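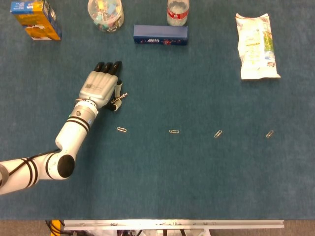 *White arm and gray hand over a blue-green tabletop.*

# Wanted: people who think they can taste the difference in water

The Walley Water Tasting is looking for adults to drink water in small cups and tell us which one they like. It will run in August. You don't need a trained palate, and if you have a certificate saying you've got one, please leave it at home.

The reason for all this is the Uneo, a countertop filter that sells for $198 and has found its way into a lot of kitchens in town. The claims made for it include "softer," "rounder" and, on one leaflet, "more awake." I have owned one since spring. My water tastes like water. My neighbors swear theirs changed overnight, and they may be right, but every one of them knew which glass was which when they tried it. So did I.

We want to do it again with the labels off.

## What you'd be doing

There are four sessions, all in the evening, starting at 6:30. At each one you'll get seven cups, served at the same temperature. Some will be Walley tap water, some will be tap water run through a Uneo, and some will be bottled (Tamiru still, and Brorkulum, the expensive one in the blue glass). The same water may turn up more than once in a row. We won't tell you when.

For each cup you write down a score and, if you want, a few words. "Fine" is a perfectly good answer. We get nervous when people write a paragraph.

A session takes up to two hours with breaks, most of which is waiting for the next cup. Bring a book. Please don't discuss scores until everyone has handed in a sheet - last year's coffee tasting was ruined by one confident man near the door.

## Who we're after

- Anyone 18 or over who drinks tap water at least some of the time
- People who own a Uneo and love it
- People who own one and regret it
- People who have never heard of it, if there are any left

We can't take you if you sell filters or bottled water, or work for someone who does. If you've been told by a doctor to limit fluids, this isn't for you either. Skip coffee, gum and mints for an hour before you come, and no perfume, please.

## Pay and other questions

There's no pay. You get supper after each session and a copy of the results, including the dull ones. No filter company has given us money or equipment. One offered, on the condition that it could read the write-up first, and Eyerusalem Yimer wrote back to say no.

Will this settle anything? I doubt it. It's a small group in one town, drinking one town's water, and a filter might do useful things that have nothing to do with taste. We aren't testing for lead or chlorine or anything else you'd want a lab for. If the scores come out in favor of the Uneo, we'll print that, and I'll be a bit annoyed.

## How to sign up

Leave your name and phone number at the front desk of the Walley library, in the envelope marked WATER. Say whether you own a filter and which kind. Abrehet Kassa is putting the groups together and will call you back, usually after 5 p.m. If you can only make some of the sessions, say so up front. We'd like people who can come to all of them, but we'll keep a waiting list.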